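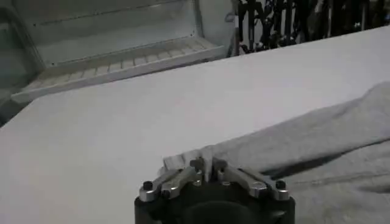

Loudspeaker Assembly and Test Technician
Fliltura Audio, Jurnodgate works
Full-time, permanent. Two positions.
Posted 3 Apr 2024

Fliltura builds loudspeakers and powered monitors for studios, halls, schools and places of worship. We also do contract work for other audio brands, mostly woofers and compression drivers. Everything is wound, glued, assembled and tested under one roof at Jurnodgate, and 28 people work here at present.

We are looking for two technicians to join the driver line. One position is mainly assembly, the other mainly end-of-line test, but both people will be trained on both benches and will swap when orders call for it.

The products

Most of your time will go into the Peixoto range, our passive two-way and three-way cabinets. The 12-inch Peixoto has been in the catalogue a long while and is still the one installers ask for. The Hovero is newer, a powered nearfield monitor with its own amplifier board, and it moves to full production in October. The boards arrive loaded. We fit, wire, set up and test them.

What the work involves

Winding voice coils on a semi-automatic machine and checking DC resistance
Centring and gluing coil, spider and cone assemblies using jigs and shims
Soldering tinsel leads and terminals
Magnetizing finished motors (training given before you go near the charger)
Fitting drivers and crossovers into cabinets
Running sweep tests, listening for rub and buzz, and logging results by serial number
Stripping down rejects and writing up the fault
Keeping adhesives in date and glue nozzles clean

The work is done partly seated and partly standing. A 15-inch driver with a ferrite magnet is heavy, and there is a lift-assist at the packing end but not at every bench. Please tell us if lifting is a concern and we will talk about which position suits.

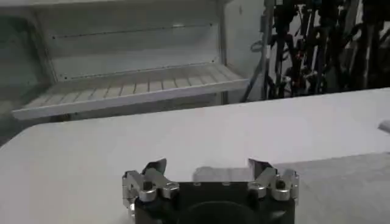 Severino Segura says the first month on the line is slower than most new starters expect, and that people who have come from faster electronics assembly sometimes find the curing times hard to get used to. You glue a batch, you leave it alone, and you go and do something else until it is ready. He would sooner have someone who does 20 clean spiders in a morning than someone who does 40 and has to cut half of them out again.

Targets are set with that in mind. A trained assembler on the Peixoto woofers is expected to complete 144 units over a full week, and new starters are not measured against that number until their training is signed off.

What we need from you

Steady hand soldering, leaded and lead-free. There is a short bench test at interview.
Able to read an assembly drawing and a parts list
Able to use a multimeter without help
Reasonable hearing across the normal range for the test position. We arrange the hearing check and pay for it.
Normal colour vision, or a way of working with resistor codes and wire colours that you can show us
Enough computer skill to fill in a test record and find a file on a shared drive

Good to have

Speaker reconing or repair, paid or as a hobby
Experience with an impedance analyzer or any acoustic measurement software
Forklift or pallet stacker ticket
A college certificate in electronics or a related trade

No particular schooling is required. Several of the people on the line came from kitchens, garages and upholstery shops and learned the work here.

Hours and pay

The day shift is 7:00 to 3:30 with a half-hour unpaid lunch and two paid breaks. There is no regular night shift. Overtime comes up ahead of larger contract orders - usually a few extra hours in the evening - and it is voluntary and paid at time and a half.

Pay is hourly and depends on experience. The rate goes up after probation and again when you are signed off on your second bench. Other terms:

Three weeks of vacation to start, four after the third year
Dental and vision cover from the end of probation
Boots and safety glasses supplied, prescription lenses included
Staff price on finished stock and B-grade cabinets
Bike cage and free parking

Probation is three months. You will have a review at the halfway point and another at the end, both with the line lead.

The site

Jurnodgate is a single-storey building with the driver line at the front, cabinets in the middle and the warehouse behind. The 273 bus stops at the gate and the first one in the morning gets you here in time for shift. The glue room has its own extraction, and the test booths are closed off from the rest of the floor. It is warm on the line in summer. There is a lunchroom with a fridge and a proper stove, and the chip truck across the road is open most of the year.

Some of the adhesives and solvents we use can irritate the skin or chest. Data sheets are at each bench, and you are welcome to ask for copies before you accept an offer. 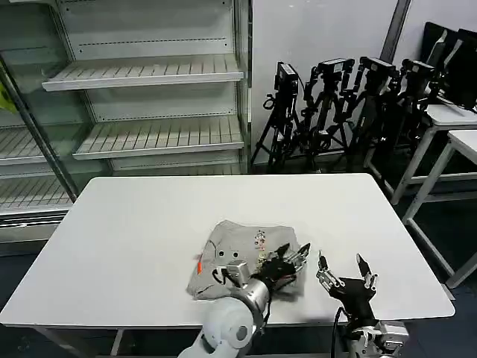 How to apply

Send a résumé and a short note saying which of the two positions you prefer, or that you don't mind. Put job number 1506 in the subject line. If you have built or repaired any speakers, a few lines on what they were and what you did is more useful to us than a formal cover letter. References are only asked for after an interview.

You can also drop off a paper application at the front counter between 8:00 and 3:00. Ask for the form if you don't have a résumé.

Interviews take place at the works and last around an hour. You will see the line, do the soldering test and have time for questions. Please wear closed-toe shoes and leave your watch in your bag if you are coming past the magnetizer. Anyone with a pacemaker or similar implant should let us know beforehand so we can take a different route through the building.

We will contact everyone who applies, including those we are not able to interview. Applicants must be legally able to work in Canada. If you need an adjustment at any stage, phone or write and we will set it up.

Questions about the work itself can go to Severino Segura, line lead, by way of the main office. Agencies, please do not call.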